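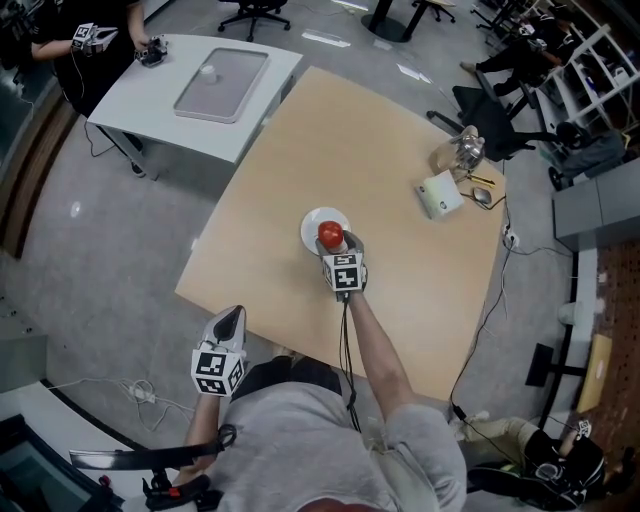 Dec 18, 2025

**Wanted: people to help us find out whether a tidy shared table is worth the trouble**

We share one long workroom at Sheehan, with a brick wall, a ribbed white ceiling and more cable than anyone would admit to buying. Last July we were sold a workplace tidiness program called Grosel. It promised calmer people and faster work. We got a binder, a login and a sheet of stickers for labeling where things live. The invoice was $653.

I don't believe most of what the binder says. Fletcher Hapeta, who signed for it, believes a good deal of it. Neither of us has any evidence, so we're going to try it on people who have no stake in the answer.

## What you'd be doing

You'd come in and do ordinary table work: putting out plates and cups, loading a tray, packing small boxes, clearing everything away again. Some sessions will be run on a table that has been cleared first. Others will be run on a table left as we normally leave it, with the tea things, tissues, pens and a computer mouse sharing the wood with whatever you're supposed to be working on.

We time the work and note what gets dropped, moved aside or put back in the wrong place. Afterward you fill in a page of questions. If you thought the whole thing was pointless, write that down. There is room for it.

Sessions run 74 minutes. That number comes out of the Grosel binder and I couldn't find a reason for it, but if we change it Fletcher will say we didn't follow the method.

The room stays in use while you work. Other people will be at the tables near you, and they may need to get past. The floor is concrete, so wear shoes you can stand in.

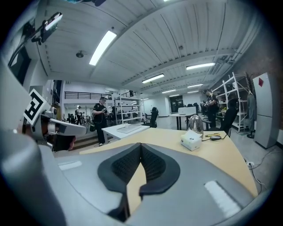 ## Who we want

- Adults who can stand at a table for the full session, or who tell us they'd like a chair. Either is fine.
- People who are untidy at home. We have had plenty of interest from the other kind.
- Anyone willing to come for 4 sessions. One visit tells us very little, whatever the binder claims.

You don't need experience. Please don't apply if you sell storage products, coach people on clutter, or have worked for Grosel or Zanard.

## Pay

$25 an hour, paid after each session, including the time you spend on the questions. If you stop early you're paid for the time you were there. We don't pay for travel, and parking nearby is poor.

## What we aren't promising

You won't learn to be organized. You won't get a certificate. We have too few people and only the one room, so I'd be wary of any grand result, including one that agrees with me. Noeline Brunton will work through the timings without being told which sessions were which, and everyone who took part will get a copy of what she finds, even if it's dull.

## How to apply

Write to Aarne Kinnunen at the Sheehan front desk. Give your name, the hours you can manage, and a sentence or two on the state of your kitchen table right now. Don't clean it first. Short notes are welcome, and you don't need to send a résumé.

Achilleas Kyriakidis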